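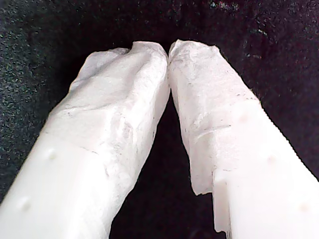 How many layers of tissue does a small item need before it goes into the box?

Two layers are enough for most items. Fragile pieces should be given a third, applied after the first two have been smoothed down.

6. Wrapping and packing small items

This section applies to the Lirovano storage box and its dividers. Users of the older Pasichnyk box should refer to section 8, as the compartments are of a different depth.

6.1 Spread a dark cloth over the work surface. Loose scraps and fibres show up clearly against it and can be removed before packing.

6.2 Lay one sheet of tissue flat and place the item near a corner.

6.3 Fold the corner over the end of the item, then roll the item towards the middle of the sheet. Do not pull the tissue tight — thin paper tears readily at the folds.

6.4 Gather the spare tissue over the tip and press it down lightly with the fingers.

6.5 Apply the second sheet in the same way, starting from the opposite end.

6.6 Place the wrapped item in its compartment and close the divider.

Note: Creases in the tissue are acceptable. A sheet with a torn edge may be used as the inner layer only.

Caution: Do not use adhesive tape directly on painted or polished surfaces. Tape may be applied to the outer layer of tissue.

Caution: Do not store wrapped items in a damp room. Tissue that has become damp must be replaced.

Replacement tissue may be ordered from the Pralley stores desk in Ostska under part number 329. Orders should state the size of box in use.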